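Imex Opens Rodcombe Training Floor for Hand-Guided and Remote Robot Teaching

RODCOMBE, March – Imex has opened a training floor at its Rodcombe site where warehouse and light assembly staff teach robot arms new tasks by guiding them directly or by operating them from a remote station. The floor will serve the company's own packing lines first and will be open to outside customers later in the year.

The program is run jointly with Puvon, which supplies the remote stations and the software that stores each lesson. Under the agreement, staff with no programming background show a task from start to finish while the system records the movement of the arm, the opening of the gripper and the view from a camera mounted at the wrist. The recordings are then reviewed and used to train the controller.

"Our packing staff know how to pick up an awkward item without crushing it or knocking over the one next to it," said Venkatesh Mathew, director of automation at Imex. "Until now that knowledge had to be written out by an engineer who had never worked the line. We are asking the people who do the job to show it to the arm themselves."

The opening set of lessons covers the handling of household goods, including baskets, trays and folded textiles. Staff recorded 1091 demonstrations during the trial period. Of these, 1000 passed review and form the first shared library, known within the company as Kandasamy. The remaining demonstrations were set aside, in most cases because the operator had paused partway through or had let go of an item too early.
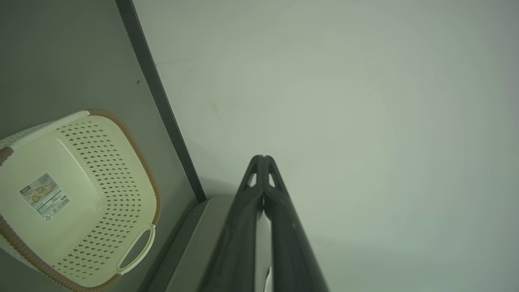
Page last changed: March, 4:20 p.m.

Baskets were chosen as an early subject at the request of the packing department. A perforated plastic wall gives a gripper few solid places to hold, and a handle cutout can be approached from several directions. Operators are asked to vary their approach from one demonstration to the next and to leave the product label uncovered when they release the item. Lessons begin with the fingers closed and clear of the goods.

Two methods are in use. In hand guiding, the operator stands beside the arm and moves it through the task with the motors set to yield. In remote teaching, the operator sits at a Puvon station and works from the wrist view together with a second, fixed view. Imex expects most lessons to be recorded remotely, as the operator's hands then stay out of the recording – a point reviewers raised early in the trial.

Each operator completes a 20-hour course before recording lessons for the library. The company plans to train 80 employees in the first year, drawn from all three shifts. Participation is voluntary, and hours spent teaching are paid at the regular rate.

Customers wishing to visit the training floor may apply through the Imex business office in Rodcombe. Requests should state the type of goods handled and the teaching method of interest. Media inquiries should be directed to the same office.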